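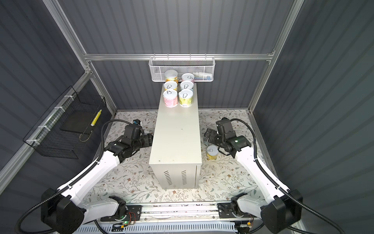

Visit to the Festow works, Grullgate
Report to members of the regional maintenance group

Members of the group visited the Festow works at Grullgate in March, at the invitation of its engineering department. The visit lasted a full morning and was given over to one item of equipment, the two-armed handling cell known on site as Gesto. Members had asked to see how a small cell of this type is kept in working order between major services, and the programme was arranged accordingly.

The cell and its layout

Gesto occupies a bay at the north end of the test hall. Corrugated grey walls enclose it at the back and on both sides, held in an aluminium frame, and the two arms work towards each other from the lower corners. Their bases are carried on plates along an aluminium rail at the front. A slotted white cable tray lies below the rail, and a black corrugated conduit follows each arm up towards the wrist.

The cell is used to try out handling tasks with household goods before they are passed to the Aidoo line in the adjoining building. The task set for the month was the placing and retrieval of pull-tab food cans on and around an upright metal cabinet. The cans carry labels of different colours, and the floral mat beneath the cabinet is changed from time to time so that the cameras do not become accustomed to a single background.

Daily care

The operator's first duty at 8 a.m. is to wipe down the front rail and move both plates by hand over their full travel, with the power isolated. Any roughness is entered in the cell log. The jaws of each gripper are then inspected for wear and cleaned with a dry cloth. Oil is not permitted on the jaws at any time.

Once power has been restored, the operator checks the green light at each wrist and brings the arms to their resting positions. A trial of 10 lifts follows, using one can only, before the full task is loaded. The works considers this trial the most useful part of the routine, and our members were inclined to agree.

Periodic work

The conduits are examined after every 100 hours of running, with particular attention to the outer curve of the arm, where flexing is greatest. The rail is greased at 500 hours. At 2,000 hours the gripper jaws are replaced as a pair — a worn jaw is never matched with a new one — and the wrist joints are checked for play.

The engineering department spoke frankly about one earlier difficulty. Small connectors near the cable tray had worked slack on several occasions, causing an arm to stop without any fault being shown. The connectors are now tested by hand each month, and spares are kept in a drawer beside the bay.

Matters raised by members

Members asked whether the wire baskets fixed to the walls obstructed the arms. The works replied that their positions are entered in the cell's layout file, and that the file must be amended whenever a basket is moved. It was also asked whether the log might be kept electronically. A paper log is preferred for the present, although a change is under review.

The group's thanks have been sent to Festow. Copies of the daily check sheet may be requested from the group office.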